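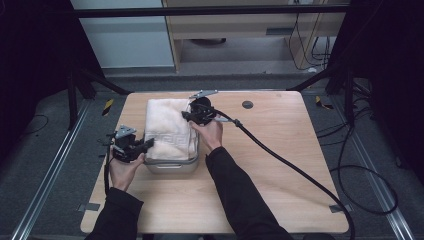 So I finally made it to the open day at Civadau! I've been meaning to go ever since Ildikó Pap started working there and kept telling me I'd love it. She was right (don't tell her).

I figured I'd be looking at shiny robot arms all afternoon, and what hooked me was folding towels. By hand! Well, by gripper. You hold one in each hand, black things with cables trailing off them, and you try to handle a fluffy white towel on a little wooden table with black curtains on both sides. The idea is that people do the job first, over and over, and the recordings get used to teach a robot later. Sándor Szekeres, who was running the demo, told us they want 4000 recordings before they even start training. Four thousand towels!!

I got to try it and wow, I was bad. You don't notice how much your fingertips do until you swap them for two flat bits of metal. My first corner slid away, then I pinched two layers when I wanted one, and a kid behind me in line was giving me advice. Good advice, too. It took me 9 minutes to get a towel folded and into its metal tray, and mine leaned to one side like an old barn.

The towel we used in my turn had a gray Greek key border, and Sándor said to watch the pattern to keep the fold straight. That helped a lot.

We stayed three hours, which was two more than I'd paid for in parking. Ildikó says they'll do another one next March, and I've already asked her to put my name down.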